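Applied Robotics Lab, Unit 3 notes
Language-directed pushing: what your success rate means
Instructor: Wendell Haverford

Read this before Wednesday's lab. Bring the log sheets from Unit 2, including the bad ones.

Last term every team reported that its policy "understands" instructions. I would like that word kept out of the reports this time. A policy that pushes the right block when told to has pushed the right block. What it understands is a separate claim, and none of the plots I was handed came close to supporting it.

Start with the ambiguity problem. Team Veron used "move the star to the left" in a good part of its trials and scored a success whenever either star went left. The number looked great. With two stars on the board, that scoring rule gives credit for a choice the instruction never asked the robot to make. If the instruction doesn't pick out a single block, it goes in a separate column and stays out of the headline figure.

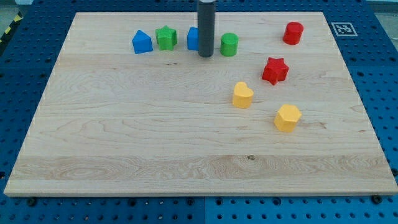 Figure 1. Tabletop setup with the shape blocks on the wooden board. Color alone leaves two candidates in every case.

Go through the block set and work out which instructions are unique. "The heart" is fine with no color. "The cylinder" isn't. "The yellow one" isn't either. Now ask whether your policy uses both words when it gets both. The test is cheap: keep the layout fixed, change the color word only, and see whether the arm goes somewhere else. Team Whitlock tried this after the deadline and the arm kept going to the same block. I'd take that result over another success video.

Second problem, starting layouts. If you place the blocks by hand, you will place them kindly — spread out, with a clear path for the tip. Use the layout script. When it gives you a pile-up near the edge, run the pile-up.

Third, sample size. 8 trials tell you very little. The minimum for this unit is 35 per condition, and restarts count as failures unless the arm faulted before it moved. Write the reason on the sheet at the time.

Some of you will want to use the 500 demonstrations from the Prullent folder. You may, but I have doubts about them. The operators chose their own wording, and they seem to have favored whichever block was closest to the tip. A policy trained on that could ignore the sentence and still do well. Check before you train.

To hand in: raw log sheets, the color-swap result, and one page on the most boring explanation for your best number.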